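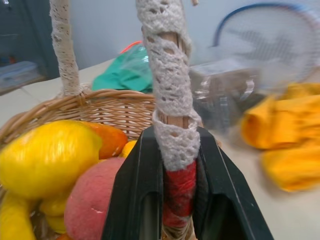

Fruit in a wicker basket with a wrapped handle at the Fimarard reuse store in Stokmont.

Stokmont reuse store adds tables for mixed household goods

STOKMONT - The Fimarard reuse store has set aside part of its back room for small household goods that arrive mixed together, and will sell them as sets starting in March.

The store on Dlamini Street has taken furniture and kitchenware for years. Boxes with a little of everything in them were harder to deal with, and many of them sat for months before anyone got to the bottom. Under the new setup, each box is unpacked onto tables and its contents are grouped before they are priced.

"People clear out a closet and it all comes in one box," said Nawal Ezzat, who manages the store. "You get sports gear, towels, a nice basket and a bag of something underneath. We used to put the whole box on a shelf and hope."

Baskets are handled first. They sell quickly, Ezzat said, and more quickly when there is something in them. Decorative fruit is kept together with a basket when there is enough to fill it, and spare pieces go into a bin near the register. Handles and rims are checked for broken strands, and any ribbon or trim is left on unless it is coming apart.

Cloths are shaken out, folded and sold in bundles of four. Stained ones go to the rag bin, which a local garage empties twice a month.
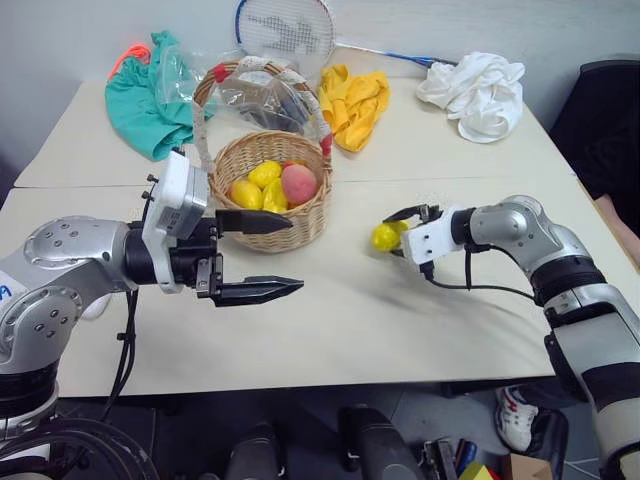 Rackets and other sports items go to a rack by the front door, where they are sold one at a time. Clear bags are opened and the contents sorted with everything else - Ezzat said the store no longer sells bags unopened after complaints from buyers last year.

Filled baskets will be priced at $5 and empty ones at $2. The store has 30 of them in stock and expects more after spring cleaning.

Oleksandra Bondarchuk, who prices the goods, said she would like donors to keep sets together if they can. A basket with its own fruit or a racket with its cover takes less time to get onto the floor. Items do not need to be washed first, but food and opened cleaning products will be turned away.

Sorkent, the company that owns the building, has agreed to let the store use the back room through the end of the summer. Ezzat said she hopes to keep it longer and has asked for better lighting over the tables.

Donations are accepted at the side door until 4 p.m. Larger pieces such as shelves and dressers still need a call ahead.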